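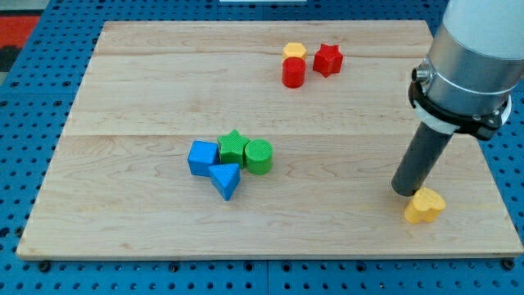 Getting my eyes checked after too long

12th March

I had my first full eye exam in five years this morning. I'd been putting it off because my glasses still worked well enough, or so I thought. Then I noticed I was holding my phone farther and farther away to read a text, and that the road signs on the way to my sister's were fuzzy until I was nearly under them.

My old eye doctor retired, so I went to Stavros Tzavaras at the Moreira clinic. It's on the second floor above the pharmacy, and parking is in the back. They ask you to bring your current glasses and a list of any medicines you take. I forgot the list and had to call home for it.

The first part was with a technician, Tsz-kin Lui. She did the puff of air test, which I have never liked, and then the side vision test where you press a button when you see a small light. I was sure I had missed half of them. She told me most people think that.

After that came the drops. They sting for a few seconds and then everything up close goes soft. I sat in the waiting room with a magazine I couldn't read.

Dr. Tzavaras looked at the back of both eyes and took his time over the left one. There is the very beginning of a cataract there. He said it doesn't need anything done now and may not for years, but he wants to see me every year from here on. My pressure was normal in both eyes. My grandfather had glaucoma, so that was the number I was waiting for.

My distance prescription changed a little and I need reading help now too. I went with progressives. The exam was covered apart from the copay, but the frames and lenses came to $319 after the discount. The pair I liked best was over $400 and I put it back.

My pupils stayed wide until late afternoon. I had a ride home, and I'd tell anyone to arrange one – even with the paper sunglasses they give you, the walk across the parking lot was hard going.

The new glasses should be ready in April. I'm told progressives take a couple of weeks to get used to, especially on stairs. I'll post again once I've worn them for a while.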